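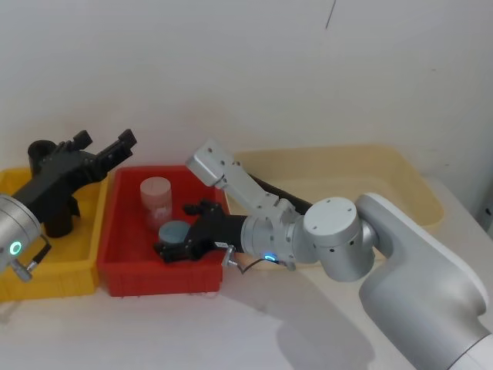 I started knitting again in January, after a very long break, and by spring I had a yarn problem. If you knit, you already know what I mean. You buy one skein for a hat, then the shop has a sale, then a cousin clears out her closet, and suddenly you're moving a bag of mohair every time you want to sit on your own couch. I want what those plastic bins have going on, three of them in a row against a plain white wall, a yellow one and a red one next to each other so you'd know at a glance which was which. I'd put wool in the yellow, cotton in the red, and everything I bought by mistake in the third. Instead I have grocery bags, a suitcase with a busted zipper and one drawer of the dresser that won't close anymore.

Anyway! Yarn storage is a post for some other day. I really came on here to talk about the sweater.

Some of you have been asking since summer (hi, Mom) and I've been dodging it. The pattern is called Ondora and it's a plain pullover with a round yoke, leaves going all the way around the shoulders, knit from the top down in one piece. I saw a finished one hanging in the yarn shop over in Sorville before everything shut down and stood there petting it like a cat. The lady at the counter said it was a good first sweater. I have thoughts about that now, but she was very nice and I bought the pattern and eight skeins of Kvam in a dark mossy green and drove home feeling like a person who makes sweaters.

Kvam, if you haven't tried it, is a sort of rustic wool, a bit crunchy in the hand. It has little bits of hay in it. I kind of love that, picking out a piece of hay while I'm watching TV. It softens up a lot after a soak, which I did not believe until I washed my swatch.

Yes, I made a swatch. I made it too small and I measured it while stretching it (you know, helping it a little), and I decided my gauge was perfect. Those of you who knit can see where this is headed. For the rest of you, gauge is how many stitches you get to the inch, and if you're off by even half a stitch, that adds up fast by the time you go all the way around a grown woman.

So off I went. The yoke took me most of May. I loved the yoke. There are leaves! You knit a row and then another row and a leaf starts to show up, and you want to keep going just to see the tip of it. I was knitting in the car in the grocery store parking lot. I burned a pan of rice. My husband would say something to me and I'd hold up one finger and keep counting under my breath, and he'd wander off, and then I'd have to go find him later and ask what he wanted.

Then you split off the sleeves and it's just the body, round and round, no leaves, nothing. Fourteen inches of that. I called it the green tunnel. It's nice knitting for when you're worried, and there was plenty to be worried about, so I did a lot of it. I listened to the entire run of a podcast about shipwrecks. I'd say that a good half of that sweater body is shipwrecks.

By July I had the body done and I tried it on in the hallway mirror. You could have fit me in there and also a medium-sized dog. It went down nearly to my knees in back. The neck was so wide it fell right off one shoulder, and not in a cute way, more like a hospital gown. I laughed and then I went and sat on the edge of the tub for a bit.

I put it in the suitcase with the busted zipper and made dishcloths for 6 weeks. Everybody I know has dishcloths now. If you don't have one, send me your address.

What got me going again was Unathi Engelbrecht from my old knitting night in Nonddale. We used to meet in the back of the bakery there, and since we can't do that now we've been getting together on video, everybody in her own kitchen with bad lighting. I held the sweater up to the camera expecting sympathy and Unathi just said, "Well, what size are you and what size is it?" So I got out the tape measure right there and it was 26 stitches per four inches in the pattern and I was getting, let's just say, a lot fewer. She told me to rip it. All of it, back to the neck. She said it in the voice you'd use to tell someone their shoe was untied.

I argued! I said maybe I could take it in at the sides with the sewing machine. I said maybe I'd give it to my brother. I said maybe it would shrink. She let me run through all of those and then she asked if I had a chair with a good tall back on it, for winding the yarn.

If you've never ripped out a whole sweater, it goes way faster than you'd think and it's sort of awful and sort of wonderful. The yarn comes off all crimped like ramen noodles. I wound it around the chair back into big loops, tied them in a few places, soaked them in the sink with a bit of wool wash and hung them over the shower rod with a can of soup dangling off the bottom of each one. The bathroom smelled like a wet sheep until the weekend. But the noodles relaxed, and the wool looked nearly new when I wound it up again. More hay fell out, too. I don't know where it all comes from.

Second time around I made a real swatch, a big one, and washed it and let it dry flat and did not touch it while it was drying, which took some willpower. I went down two needle sizes. I also went down one size in the pattern, after Unathi talked me through measuring a sweatshirt that already fits me instead of measuring my own self in a bathrobe. (Try that one, by the way. Lay your favorite sweatshirt on the bed, measure straight across under the arms, and pick the size that's closest. So much easier than wrestling a tape around your own back.)

A few other things I'd tell myself if I were starting over, in no order at all:

Put in a lifeline before the leaves. It's just a piece of thin thread run through all your stitches, so if you mess up, you only have to rip back that far. I used dental floss. Get the plain kind, the mint gets on your hands.

Use a different color stitch marker for the start of the round. I had all the same ones the first time and I kept losing my place and going around again to be sure.

Alternate your skeins if the yarn looks the least bit uneven. I didn't, and there's a stripe across my stomach where the green goes a shade darker. My sister says she can't see it. She can see it.

Don't save both sleeves for last. I did one sleeve, then three inches of body, then the other sleeve, then the rest of the body. It broke things up a lot, and the second sleeve didn't get the chance to sit around making me feel guilty. Sleeves for me are about the decreases anyway, and if you write down every row you did one on, the second will match the first. I wrote mine on the back of an electric bill, and then I paid the electric bill and had to count them off the actual sleeve.

I bound off the hem last night, November 11, 2020, a bit past eleven, with 60 stitches left to go when the lamp by the couch burned out, so the last part got done by the light of the stove hood, standing up. It's soaking in the sink right now while I type this. I keep going in there to look at it.

Tomorrow I'll pin it out on towels on the guest bed and leave it alone until it's dry. I still have to weave in the ends, and there are a lot of ends on the inside by the neck where I kept changing my mind. Then I'll get somebody in this house to take a picture of me in it, out by the fence if it isn't raining, and I'll put it up here whether it fits or not.

I've got two skeins of the green left over, by the way. If anyone has a mitten pattern they like, leave it in the comments, nothing with leaves please.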